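From: Ilse Brinkmann
To: Caltley Seed Savers list
Date: Nov 25, 2022
Subject: Re: Stringing vs. loose drying

Dear all,

I've been meaning to answer this since I got the last of the pepper plants pulled, and now the house is quiet and full of leftover pie, so you get the long version!

On Nov 22 the Drosten group wrote:
> We strung more than 60 cayennes this fall and lost a good
> part of them to mold at the stem end. Is it worth stringing
> at all, or should we lay them out loose? And how dry is dry
> enough before we take the seed?

Oh, I do feel for you. I lost a whole string that way my first year in Caltley, and they looked so pretty in the kitchen window that I didn't want to believe it. These days I only string the thin-walled ones, and I leave a finger's width between them.

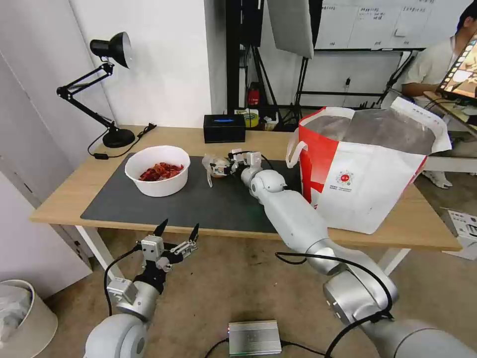
The fat ones get split and laid on screens up in the attic, where I turn them every evening (or every other, if my knees are complaining). Mine took 13 days this fall, with the little fan running at night.

As for seed, please take it before you do any drying with heat. I set aside the 12 best fruits, let them go fully red and a bit wrinkled on the counter, and scrape the seed onto a plate. When a seed snaps instead of bending, it can go in the envelope. 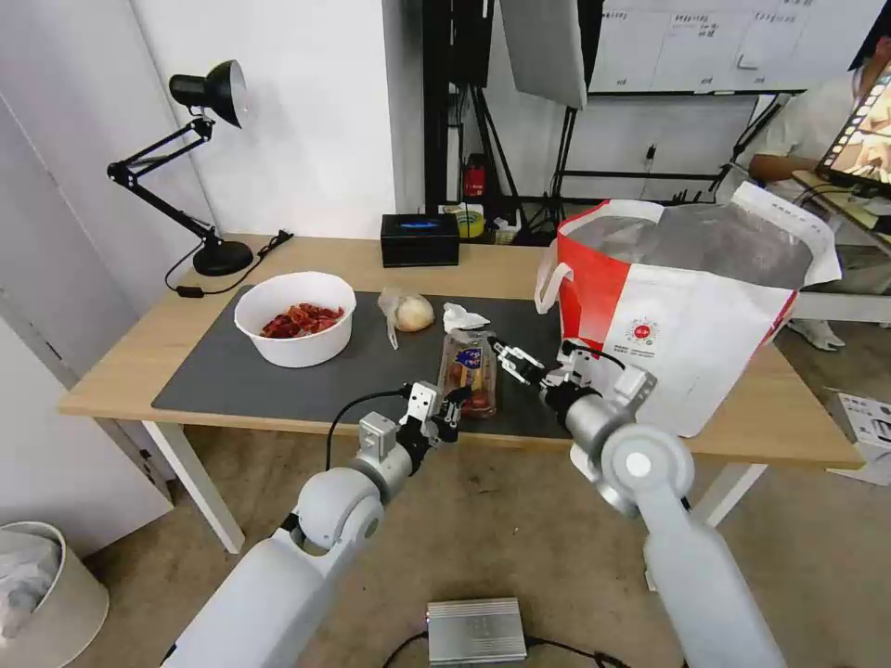
Red pieces in the white bowl, with a bagged onion beside the package.

Somebody also asked me about the Flanagan pepper. Yes, I still have seed, and yes, you may have some - just send me a stamped envelope. It's a slow one, so don't give up on it in May when everybody else's plants are twice the size. 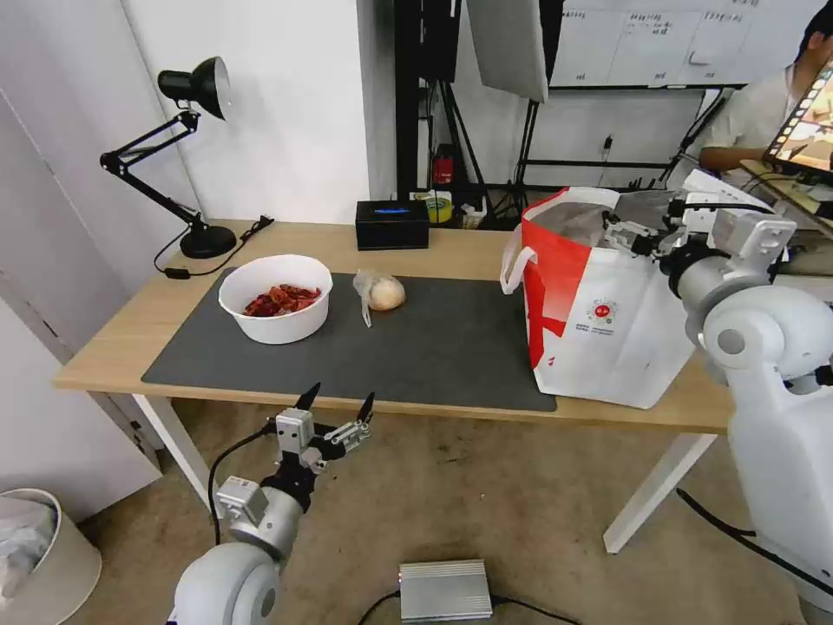
I crossed mine by accident with a Getden a few years back and got something very hot and rather ugly, so do keep the two well apart, or put a bag over the blossoms. I'm still finding jars of that sauce in the cellar.

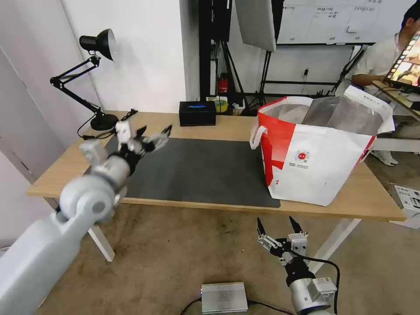

Table with the dark gray mat.

Let me know how your loose batch does, and save me a pinch of the flakes.

Warmly,
Ilse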